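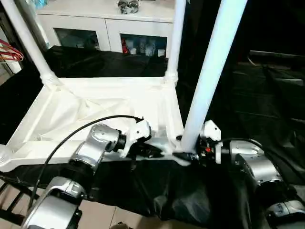 Rectangular frame, white, with a fabric panel across the bottom.

Search this site Search

Small Apartment Winter Check, with comments
Inspected by Hanne Kauppinen, Hulirach building, December
183 shares 2 comments

I do this list every winter and every winter I trust the labels on things a little less. Mark each item OK, FIX or DON'T BELIEVE IT. The last one is my own addition and gets the most use.

ENTRY AND HALL

1. Front door closes and latches without a shove. OK.
Comment: The landlord's sheet says "self-closing." It self-closes if you start it off fairly hard.

2. Hall clear for its full width. FIX.
Comment: Shoes, a stroller, a box from Condori that has been "going back tomorrow" since I moved in.

3. Smoke alarm sounds when tested. DON'T BELIEVE IT.
Comment: It chirps. The button proves the horn works, and I'd like to know about the rest of it. The date on the back is painted over. Replace.

KITCHEN

4. Range hood pulls a sheet of tissue and holds it. FIX.
Comment: Held it for a second. Filter is brown.

5. Extinguisher in reach, needle in the green, pin in place. OK.
Comment: It was behind the flour. I moved it and I'm calling that OK.

6. Cords: no cracks, no tape, nothing running under a rug. FIX.
Comment: The Brolness toaster oven has tape on it. The tape was put on neatly, which seems to be the whole argument for keeping it. 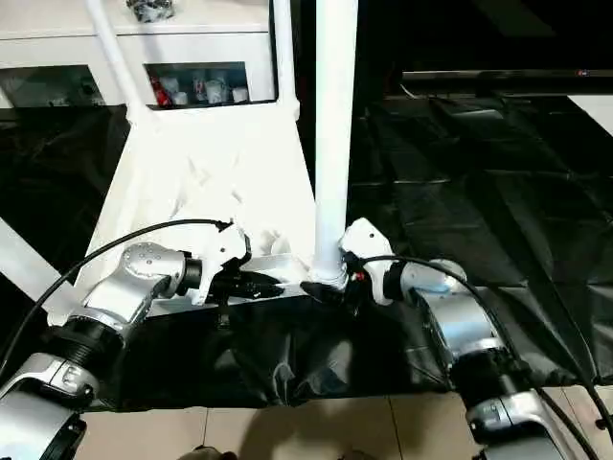

Do I need to anchor a light shelf or rack if it only comes up to my waist?
It depends on what goes on it and who lives with you. Put the heavy things at the bottom, give it a push from the side, and if it tips or walks, fix it to the wall. With small children in the home I'd anchor it whatever the push test says.

LIVING ROOM AND BEDROOM

7. Tall furniture anchored to studs. FIX.
Comment: The bookcase is anchored to drywall, with the little plastic plug that came in the bag. The leaflet claims 300 pounds for the wall kit. Into what wall?

8. Shelves and racks stand square and don't rock. DON'T BELIEVE IT.
Comment: The Bravar rack is "rated to 200 pounds." I asked the store if that meant per shelf or altogether and got two answers from one person. Keep to towels. 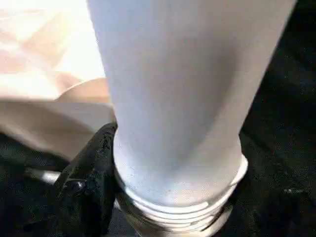 9. Space heater three feet from bedding and curtains, plugged straight into the wall. FIX.
Comment: Distance is fine. It was on a power strip, which I have now confiscated.

10. Windows open far enough to climb out of. OK.
Comment: The bedroom one needs both hands. Wax the track.

BATHROOM

11. GFCI outlet trips on TEST and comes back on RESET. OK.

12. Hot water no more than 120 degrees at the tap. DON'T BELIEVE IT.
Comment: The dial has a picture of a flame on it and no numbers. Buy a thermometer.

13. Mat stays where you put it. FIX.

Recheck items 3, 7 and 9 before the cold sets in. The rest can wait for a free evening.

2 comments

Aníbal Cárdenas
Same plug, same drywall, and mine came out with the screw still in it. For item 12 a cheap kitchen thermometer is fine, let the water run first.

Hanne Kauppinen
Thanks. Did that last night and it read 131, so the dial is getting turned down.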